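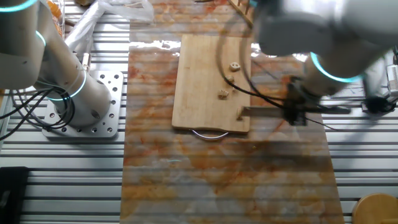

Can a Robot Help in the Kitchen Yet? Ladberg Opens Its Chore Trials

2 October 2023 – Ladberg today published the first results of Clakidora, its program to test if two-arm robots are ready for simple work at home and in small food shops. The short answer of the team is: for some chores partly, for most chores no.

The program started in January and has 2911 recorded attempts at 21 chores. Each attempt is done at a slatted aluminum table with a marble-patterned cover, with normal food and a wooden cutting board. The results are judged by the same rules that a kitchen would use for a new helper.
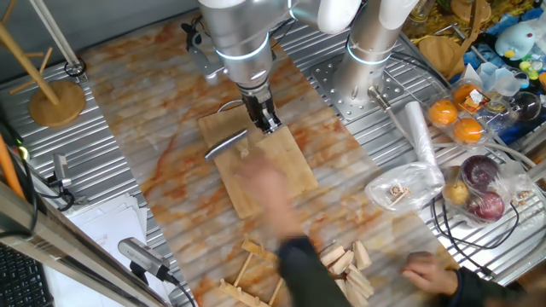
What the machines can do

Picking up one firm object and placing it on a board is now quite reliable. Moving small pieces of food is more difficult. The pieces are irregular, and a grip that is good for one of them can be wrong for the next.

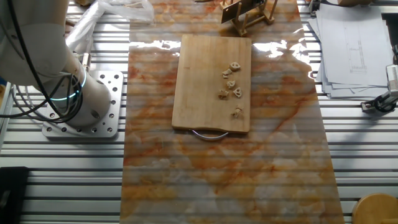 What is still missing

Speed is the main problem. A task that takes a person 40 seconds can take the robot many minutes, and a person must stay near to put things back in order. Ladberg does not plan to sell a kitchen robot at this stage – the company believes that such a promise would be too early.

Soft food, wet surfaces and thin plastic bags also remain hard. In the next phase, 700 attempts will be made only with bags and packages.

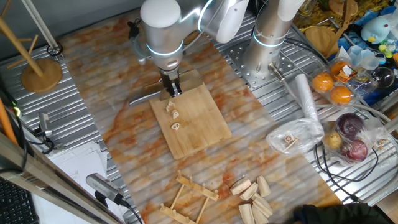

These will be carried out together with Garrido, a supplier of shop equipment, at its site in Durnwood. The full list of chores, with the failed attempts included, can be requested from the Ladberg press office free of charge.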